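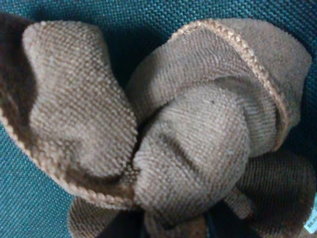

Unit 6: Working Rules for Handling Soft Items

Reading before lab: Heywood notes, sections on grip force and wrist cameras. Bring your signed cell sheet.

These are the house rules for the Tumham lab. They sit on top of the general safety rules from Unit 1 and don't replace them. If the two disagree, follow the stricter one.

6.1 Before the arm moves

Walk around the cell and check that the gate is closed. Test the stop button at the start of every session, including when the last group says they just tested it.

Set the arm to teach speed. In this lab the limit for teach speed is 50 mm per second near the work surface and 135 mm per second above the clearance height. Do not raise either one to save time.

Check the gripper pads for loose threads. Knits and ribbons shed, and a thread under a pad changes the grip. Wipe the wrist camera lens with the dry cloth only.

6.2 Choosing a grip point

Soft items do not have a fixed shape, so a saved grip point is a starting guess. Take a new view each time the item is put down and pick the point again from that view.

Grip on a fold with cloth on both sides of it. Keep the finger tips off braid and other raised trim. Trim can catch, and a pull on it may open the seam. Where tan braid follows the edge of a rounded fold, pick a point on the plain cloth well inside it.

Treat a dark gap between folds as unknown depth. It may be a shallow crease or it may go down to the work surface. Approach from the side you can see, and stop at the clearance height before closing.

Small dark specks in a close view should be written down. A speck that stays at the same pixel position when the arm moves is on the lens. One that moves with the cloth is on the item.

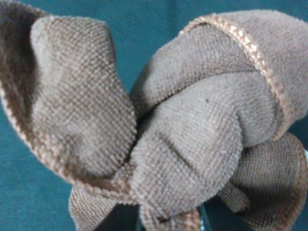

6.3 Force limits

Start at 20 percent of rated grip force. Go up in single steps of 2 percent, and never past 38 percent for anything in the soft items bin. If the item still slips at the limit, change the grip point.

Lift straight up, hold for a slow count of three, then put it down. No swinging moves with a soft item in the gripper. The Stistix controller will let you run one, so the check is yours to make.

6.4 Records

Save one view before the grip and one after release, under the same run number. Write down force, speed, grip point and result. Failed grips get logged the same way as good ones. Do not delete a run because the item rolled or came apart in the gripper.

Use the Vinow log form. Free text goes in the last box.

6.5 For the lab report

Submit your log with a one-page account of two grips, at least one of them a failure. State which rule in 6.2 applied to each. Reports without force values will be returned unmarked.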